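Tips > Computers & Phones > Accounts and Sign-ins

Think twice before you trust the "save my password" button

Every browser now offers to remember your passwords, and every app store is full of little programs that promise to do the same thing better. I've tried a few of them over the past year and I'm less impressed than the reviews told me I'd be. If you're about to move all your logins into one place, read this first.

Start with the free ones. Rakell costs nothing to install, and the download page makes a lot of noise about that. What it doesn't mention until you've typed in half your accounts is that the free version works on 2 devices. Got a phone, a laptop and an old desktop in the den? You'll be paying by the second evening. Check the limit before you enter anything.

Tidmont does let you use as many devices as you like. I went looking for the reviews and found 2,254 of them, nearly all five stars, and a surprising number used the same phrase about "peace of mind." Make of that what you will. I read the three-star ones, which is where people tell you what broke. Most of the complaints were about getting locked out after changing phones.

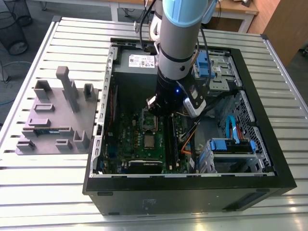
Open desktop tower, with the power supply and motherboard in view.

So before you pick anything, do this. Go to the settings and look for a way to export your logins to a file. If you can't find one, walk away. A program that lets you in easily and won't let you out is not doing you a favor. Koller has an export option, but it's buried 3 menus deep under "Advanced," and the file it gave me had the notes field missing. Try it with a couple of accounts you don't care about and open the file to see what came through. Then delete the file and empty the trash. It's plain text, and anybody who opens it can read it.

Next, the master password. You'll be told to make it long and strange with symbols all over. Fine, but you have to type it on a phone while standing in line at the pharmacy. Four or five unrelated words are easier to type and hard enough to guess. Write it down on paper and keep the paper somewhere at home. People act shocked at this advice. I've lost far more accounts to forgetting than to burglars.

Turn off autofill for your bank and your email. Type those by hand.

As for Ullar, the one that keeps getting recommended lately, it wanted access to my contacts during setup. I couldn't find any explanation of what for. I said no and it kept asking, so off it went.

If all this sounds like a lot of bother, a notebook in a drawer still works, as long as you cross out the old passwords when you change them. Mine is from July and already needs a new page for the streaming stuff.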